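Freezing a glut of eggplant without it turning to mush?

Posted in Kitchen Garden & Preserving
2025-06-18
1,252 views

trarno_plot8

My plants are going completely wild this year and I'm thrilled, but I'm already out of ideas. We've had eggplant parm, eggplant dip, eggplant on pizza, and the neighbors have started being politely busy when I walk over with a basket. I put in the long purple kind plus a round one called Evangelista that I got at the Hambridge seed swap, and both are loaded.

I have a small chest freezer with plenty of room. Last September I cubed a bunch of raw eggplant, froze it and used it in a stew, and it was brown, spongy and kind of bitter. Do I have to cook it first? Does salting help? And can I freeze any of them whole, or is that a waste of a bag? I'd love to have some for winter curries and maybe lasagna.

brinejar

Oh, you are going to have such a good winter! Frozen eggplant is wonderful, but it does need heat before it goes in. Raw eggplant keeps browning in the freezer and the texture goes to sponge, so your stew was pretty much what I'd expect. I do mine two ways, depending on what I want to make later.

For curries, dips and soups, roast them whole. Prick the skins in a few places (please don't skip this, I have scraped an exploded eggplant off my oven ceiling), then bake at 425 until they slump and feel soft all the way to the stem. Let them cool, scoop out the flesh, drain it in a colander and pack it in bags with a squeeze of lemon juice. Press the bags flat so they stack like books. The smoky version off the grill is even better — I would eat that with a spoon straight from the bag.

For lasagna, go with slices. Peel if the skins are thick, cut them a third of an inch thick, and blanch for four minutes in a big pot of boiling water with half a cup of lemon juice per gallon. Straight into ice water after that, then dry them really well on towels. Freeze the slices on a tray with parchment between the layers, and bag them once they're hard. You can take out just what you need that way instead of chipping away at a purple brick.

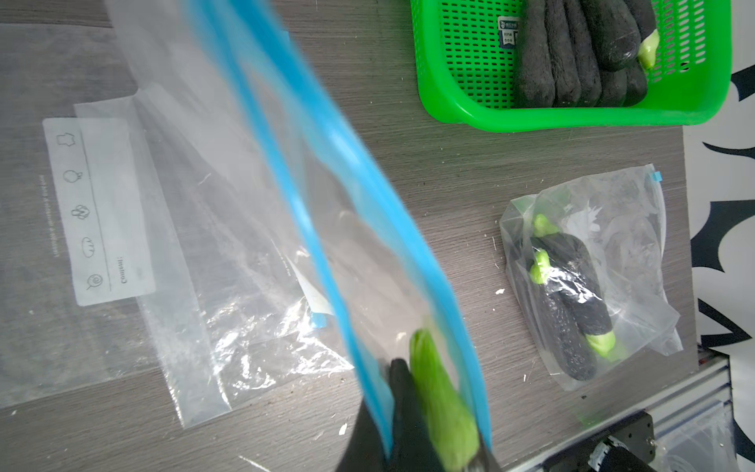
Zipper bags, before the freezer.

Get as much air out as you can. I close the zipper nearly to the end, push the air toward the gap with my palm and snap it shut. Write the date and what's inside on the bag BEFORE you fill it, when it's still flat and the marker will take. I try to use mine up within 8 months. They're safe after that but the flavor fades.

As for salting, I only bother with big old seedy ones. Young ones picked while the skin is still shiny hardly ever taste bitter to me. Pick them small and pick them often, and you'll get even more!

preltano_hills

Agree with all of that except I never blanch. Brush the slices with oil and roast at 400 for 30 minutes, flipping once. More flavor, and no giant pot of water in a hot kitchen. They come out of the freezer a little soft but in a lasagna who cares.

You can also bread them, by the way. Flour, egg, crumbs, bake till golden, cool, freeze on a tray. They go from freezer to hot oven with no thawing and we have eggplant parm on the table on a weeknight. My kids, who claim to hate eggplant, eat these like chips.

Whole and raw is a no from me. I tried it once and got a bag of brown water.

muddyboots100

just make baba ganoush and freeze it in muffin tins. leave the tahini out till you thaw it or it goes grainy

trarno_plot8

These are all fantastic, thank you! I have a tray of slices in the oven right now and four whole ones pricked and waiting their turn. Going to try the muffin tins tomorrow. Does anyone know if the roasting method works for zucchini too? Asking because, well, I also planted zucchini.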